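Lileo build log, student manipulation project. Thread, will add to it as the session goes. 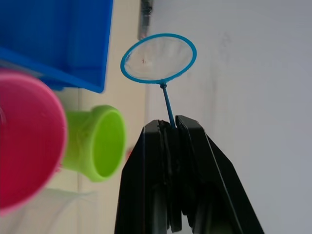 Foley, 14 Aug 2018

1/ Task for this block: pick up a toy fishing net by the handle, hold it, carry it to a target, release. The handle is thin and the hoop is wide, so most of the trouble is in the moment arm.

2/ Grip is at the very end of the handle, between the fingertips. Worst case for torque. If the hold is good here it should be good anywhere closer to the hoop.

3/ Fingers are matte black plastic, tapered toward the tips, with flat contact faces. Flat on a thin handle gives a narrow contact patch. Rotation about the grip axis is the failure we log most.

4/ Run count on the net stands at 227. That includes aborted approaches. We stopped throwing those out in January, when we found the success rate looked great and meant nothing.

5/ Failure codes, for the people who asked: S = slip, R = rotation past limit, M = missed grasp, C = collision with something that was not the net. R leads. M is second and nearly all of it is the mesh.

6/ On the mesh: it is white and translucent, and the background behind it is pale. The segmenter (Drultov, our own code, not a package) tends to keep the blue hoop and drop everything inside it. You get a ring. The planner then thinks the middle is free space.

7/ Fix under test: fill any closed loop in the mask before planning. Crude. It also fills the mouth of a cup, and we have cups on the table. Pink and lime green, both bright enough that color separates them from the net, so for now there is a color check in front of the fill.

8/ That check fails on the bin. Hoop is bright blue, bin is royal blue, and from the wrist view they can sit close together. With soft light on the bin wall the two hue ranges overlap. We moved the threshold twice and gave up on hue alone.

9/ Current version uses edge curvature plus hue. Slower by 9 ms per image at our resolution. Acceptable - the arm is the bottleneck anyway.

10/ Closing force: 2 settings, low and high. Low lets the handle turn. High holds it but flexes the fingers, and the tips stop being parallel. The mechanical subgroup wants a shallow groove in the tips. The software subgroup wants nobody to touch the tips until the dataset is finished. Both have a point.

11/ Proposed compromise: finish the net runs on flat tips, freeze that set, then print grooved tips and repeat the same start poses. Written up in the Derero notes folder, please comment there and not in the group chat.

12/ Reminder for the next shift: re-zero the gripper before the first run, and write the force setting in the log line. Two entries are missing it and I can't use them.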